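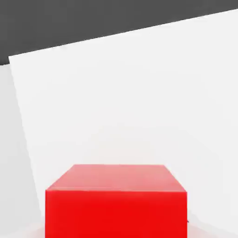
Render: Khanyisile Hendricks / Conneely

Section 14: Setting up colour for the Brulton display

Complete this section before connecting a second display. You will need the Ovham colour sensor, its USB cable and the Sakon software, build 752 or later.

1. Turn on the display and leave it on for at least 30 minutes.

2. Press Menu, select Picture, then set Mode to Custom. Turn off Auto Brightness and Night Colour.

NOTE: If Custom is greyed out, HDR is active. Turn HDR off in the operating system and reopen the menu.

3. Connect the sensor directly to the computer. Do not use a hub or the USB ports on the display.

4. Open Sakon and choose Display > New Profile. When asked for the sensor code, enter 1101.

5. Tilt the screen back slightly and hang the sensor over the centre of the panel, with the counterweight behind the display.

CAUTION: Do not press the sensor against the panel or fix it with tape. Pressure can leave a permanent mark.

6. Select Start. Do not move the mouse or change the room lighting during measurement. The red, green and blue patches are shown first, followed by the grey steps.

7. When Save Profile appears, enter a name and select OK. Remove the sensor and refit its cap.

If error E2 is displayed, the sensor is reading stray light. Close the blinds and repeat from step 5.

Profiles are stored per user account. Repeat steps 4 to 7 for each account on a shared computer.

Section revised February 6, 2026. Technical editor: Sharon Mrema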